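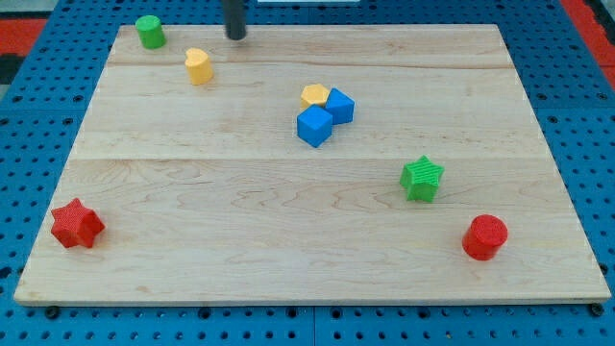
Nouvelle lune : mes trucs de maison, en vrac

Vite fait avant ce soir, parce qu'on me redemande la liste à chaque lunaison. Rien de compliqué. On fait ça dans la cuisine, entre deux lessives.

La veille — ménage de l'entrée d'abord. Toujours l'entrée. Chaussures rangées, paillasson secoué dehors, poignée de porte passée au vinaigre blanc dilué. Dosage : 30 ml de vinaigre pour un grand verre d'eau, pas plus sur du laiton.

Sauge ou pas sauge ? Moi j'ai arrêté, ça me pique la gorge. Romarin du jardin, séché tête en bas pendant 14 jours, en petit fagot serré avec du fil de coton (jamais de synthétique, ça fond). Fenêtre ouverte, coupelle en terre dessous, et on ne quitte pas la pièce. Eteindre dans du sable.

Pour les bougies, je prends la cire de soja de chez Drerel, en paillettes. Bain-marie doux, on coupe le feu dès que c'est liquide, parfum vers 70 degrés. Lavande si vous êtes Cancer ou Poissons, orange douce pour les signes de feu. Les Vierges font ce qu'elles veulent, elles le feront de toute façon.

Cire renversée sur la nappe : laisser durcir, gratter au dos d'un couteau, puis papier absorbant et fer tiède. Changer le papier souvent.

Les cristaux. Pas d'eau pour la sélénite, elle s'abîme !! Pas de gros sel sur la pyrite non plus. L'améthyste pâlit au soleil, donc rebord de fenêtre la nuit seulement et on la rentre le matin. Les miennes viennent presque toutes de la bourse aux minéraux de Cildale, en septembre, allez-y tôt.

Pots à intentions — bocaux de confiture, étiquettes décollées à l'huile + bicarbonate, frotter, rincer à l'eau chaude. Bien sécher sinon le papier moisit dedans (vécu). Un papier par souhait, 9 maximum, après on s'y perd. J'écris au crayon, l'encre bave.

Le tirage : un tissu propre sur la table, cartes collantes essuyées au chiffon sec, un peu de talc si vraiment elles accroche. Boîte fermée ensuite, loin du radiateur.

A la pleine lune on ressort tout et on relit. Recette de l'encens en cônes la prochaine fois, j'attends encore ma poudre de santal de chez Puvau.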